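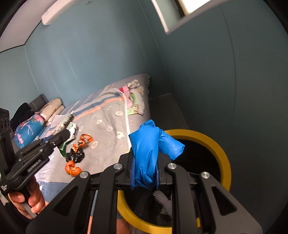
Lollov bedroom tidying: the dropped wrapper fault

Last updated March 2019

What went wrong?

The Lollov arm was meant to pick rubbish off a bed and put it in a bin. In the bench trial it made 646 attempts. On 200 of them it reported "item binned" when the item was still stuck to a finger pad or had gone on the floor. The status page stayed green the whole time. Rhiannon Ifans found the fault by looking in the bin.

Wasn't this already fixed?

The 2 software updates before the trial were both described as fixes. Neither changed how the arm decides it has let go. It looks at the finger opening, sees a number that means "open", and calls the job done. A chip packet weighs next to nothing and can cling to an open pad quite happily.

How were the people showing it the job doing it differently?

They work with hand-held grippers, picking wrappers off the blanket and taking them over to the bin themselves. When something sticks, a person gives the gripper a little shake or scrapes the pad on the rim. Meirion Wynne's view is that the software learned the shake as part of the route and not as a response to anything. That would explain why it sometimes shakes before it opens.
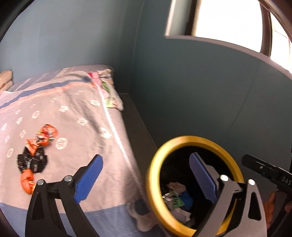

I think he's probably right, but I'd want to see it tested. We were just as sure about the lighting theory, and that one fell over as soon as Elin Foulkes closed the curtains.

Does a bright window confuse it?

It doesn't help. Glare can wash out a good part of the view. The failure rate was much the same with the curtains shut, though, so please stop sending us lighting theories.

Is it a safety problem?

Yes, though it was first logged as "cosmetic". Once the arm believes its fingers are empty, it swings back to the bed at full speed. With something still in its grip, that's a bad idea. With a person sitting on the bed, it's worse. The return speed is now capped, and nobody is to be within reach while it runs on its own. Hand-held sessions aren't affected.

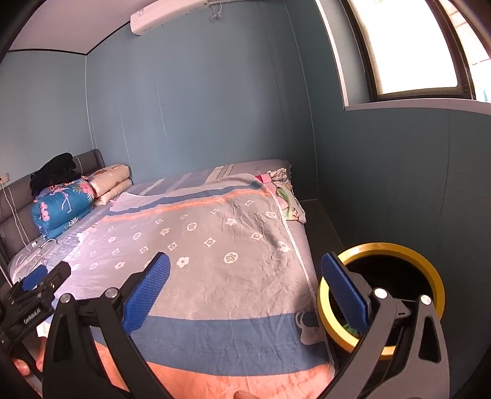
Would more recordings solve it?

Mataso say another 200 will do it. They may be right. They said much the same about the last lot, and we haven't been told what will be in these that wasn't in the others. Lleucu Bellis has asked for failed drops to be kept in, where up to now they were thrown out.

Can I switch mine back on?

Only with the speed cap in place, and only if someone is there to check the bin. Ignore the green light.

When will there be a proper fix?

We've been told April. We haven't been told what it is, so we'll run the same trial again before changing anything on this page.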